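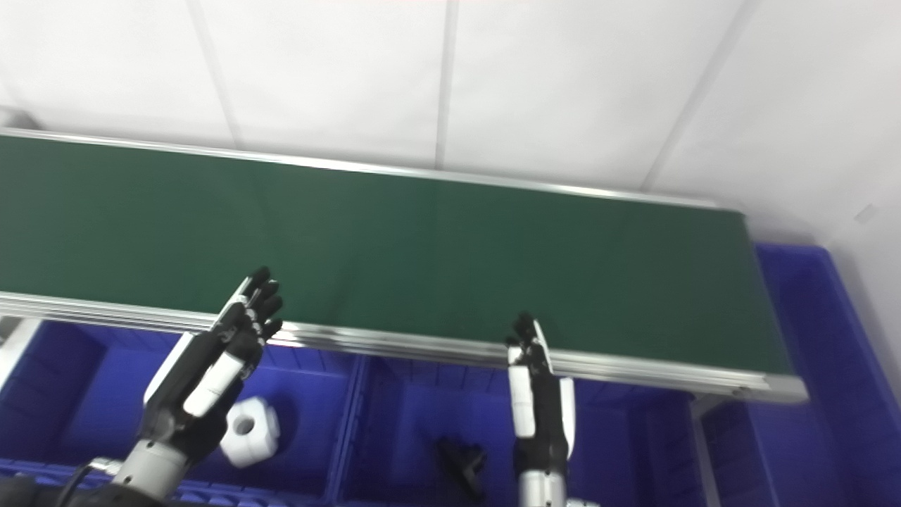

Night photo walks return to the Stelov riverfront in November

The Zunia Camera Club will bring back its evening photo walks along the Stelov riverfront in November, after a season off while the lower path was being repaved.

The club plans 4 walks during the month. Each starts at the foot of the Tzanetos Bridge at 5:15 p.m. and lasts two hours. They are free and open to anyone with a camera or a phone.

Juwita Nugroho, who is leading the first two, has changed the route. Walkers used to head upstream to the old ferry landing and come back the same way. They will now cross the bridge early and work along the east bank, where the new path runs closer to the water and the downtown buildings are across the river.

"You get the last color in the sky behind the towers, and then the office lights come on," Nugroho said. "It's a short window. We used to spend it walking."

The group will make seven stops. The longest is at the Omus Street overlook, which has a wide railing and enough room for tripods. Tripods are allowed on the overlook and on the path but not on the bridge sidewalk, where the city asks people to keep moving.

Faizal Khoo will lead the other two walks, which are meant for people who have not photographed after dark before. He will cover how to hold focus in low light, when to turn off a lens's stabilizer and how to keep bright signs from washing out. The club has seven tripods to lend, and they need to be reserved ahead of time.

Each walk is limited to 15 people. Last year the walks drew 93 in all, and the later ones had waiting lists.

Florence Pelletier came on three of them last year and has already signed up again. She said the east bank will be colder — there is little to block the wind past Omus Street — and suggested gloves with open fingertips.

Pictures from the walks can be entered in the club's winter show, which hangs in the front hall of the Stelov library. Members and nonmembers may each submit 2 prints, no larger than 16 by 20 inches. Ratih Entili will choose the prints again this year. One wall is being set aside for views taken from the bridge or the east bank.

Walks will go ahead in light rain. In heavy rain or high wind, the leader will post a cancellation on the club's page by 3 p.m.

Parking is free after 5 p.m. in the lot under the bridge ramp, and the Route 7 bus stops at the top of the steps. The east bank path is paved and level the whole way, but the overlook is reached by a short gravel slope.

Sign-up is open now at the library desk and on the club's page.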